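On giving up the allotment

I handed back the key to plot 19 in November, which the Jurkolcombe allotment rules say is the correct month for quitters. There is a form. It asks for your reason in a box the size of a postage stamp, so I wrote "slugs" and left it at that.

The longer version is that I was never very good at it. I had the plot for six years and in that time grew a respectable amount of chard, a vegetable I don't like and couldn't give away. Grethe Overgaard, two plots down, grew leeks as thick as my arm and claimed to do nothing to them. I have seen her shed. Nobody who does nothing owns that many kinds of twine.

People assume you take up an allotment for the vegetables. I took mine up because the waiting list was long and I'd forgotten I was on it. When the letter came I felt chosen. I bought a fork, a spade and a kneeling pad, and went up there on a wet afternoon to find a bath full of black water, a dead gooseberry and more bindweed than I had thought the county could hold. The bath stayed. I grew quite fond of it.

What I'll miss is mostly the talk. Luuk Brouwer once spent the whole of a tea break explaining why my compost smelt of eggs, and was so cheerful about it that I went home thinking I'd been praised. There was a two-year feud over the water butt by the gate, which ended when the butt split. Both sides said they had seen it coming.

I won't miss the beans. Every July I had too many and every June I had none, and whatever the seed packets say about sowing in batches, mine all caught up with each other. One year I blanched and froze so many that we were still eating them at Easter, by which time they tasted of the freezer and faintly of fish fingers.

The plot has gone to a young couple who turned up with a rotavator and a printed plan. I told them about the bindweed. They nodded politely, the way I did. I also told them they could keep the bath – they asked if I wanted help taking it away.
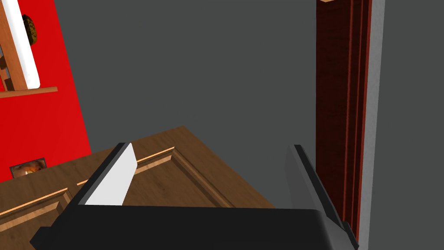 I've kept the fork. There is a strip of earth by our back door, just wide enough for a row of something, and Grethe has already pushed an envelope of leek seed through the letterbox with no note. I'm thinking about it. I'm also thinking about gravel.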